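Jobs > Part-time > Stockroom

Parts sorter wanted, Kindon repair shop

We need one person for 15 hours a week, starting in September, to sort screws, washers and clips into drawer units. There are 1,578 part numbers - training is given. Good eyesight and patience needed. Write to Raghda Sfeir.
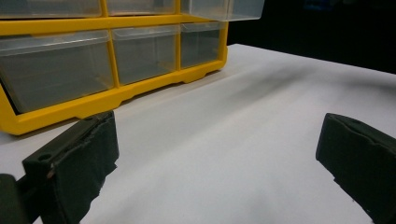
Yellow drawer unit with clear drawers.

Comments

Marwan: Are evenings possible?

Raghda Sfeir: Yes, two a week.

Noémi: Applied today.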